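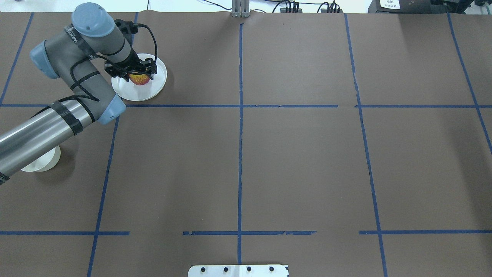
Put Your Fruit On A Plate

One apple, one plate. That's my whole position and I'm sticking to it.

Bowls are where fruit goes to die. You pile it up, it looks great for a day, then the bottom one goes soft and takes its neighbors along. I bought a big Strömberg bowl in February. Paid 154 for it. Threw out more pears than I ate.

Now I use a plain white plate with a bit of a rim so nothing rolls off. Red and yellow apple on white - you notice it. You walk by, you eat it. Same apple in a bowl under 2 oranges and a bag of nuts? Forget it.

And cover the table while your at it. Brown paper, painter's tape, done. My mother would of called that a moving day table. Fine. I cut and peel right on it, then ball it up when it gets ugly. Beats scrubbing.

People say a single apple looks sad. Sad is a fuzzy pear! Keep the rest in the fridge, bring out the next one when the plate's bare. Bowl's in the garage now, full of screws.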